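Subject: Re: [print-l] White on dark green, mesh and curing
Date: Aug 19, 2020

> We have 253 dark green shirts to do for Mernard and the white
> comes out gray after the flash. Mesh is 200, one pass, Jin white.
> Is it the ink or the mesh? Lettering is large, no fine detail.

Mostly the mesh. At 200 the deposit is too thin for white on a dark ground. For large lettering go down to 110 and print 2 passes with a flash between them. Keep the flash short; the first layer should be dry to the touch and no more. A full cure at that stage will stop the second layer from bonding.

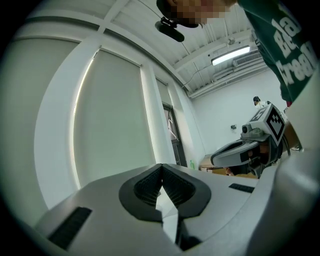

Dark green shirt with large white lettering, upper right.

We use Mustidik white for this kind of job, cured at 300 F measured at the ink surface. The dial on our Orkus dryer reads high, so check yours with a probe before running the lot.

If the shirts are a polyester blend, tell the list. Dye migration can also gray a white, and then you need a low-bleed ink and a lower cure.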